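**Wivico's hand-held gripper kit reaches its second release**

Wivico has opened orders for the second release of its hand-held gripper kit, which is intended for firms that teach robots to handle cloth and bedding. The kit is sold in sets of two and remains on offer through September from the company's Udport office. 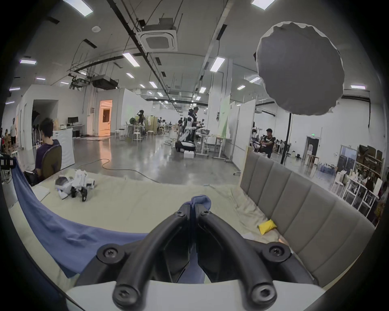

Lutz Steinbach, head of product at Wivico, states that fabric was the main concern in this release. "A sheet never lies the same way twice," he said. "Our customers asked for fingers that close gently and hold."

Each set costs $932 and includes training by Robichaud, the firm's service partner – travel is charged separately. Buyers of 100 sets or more may request on-site support from the Julerberg branch.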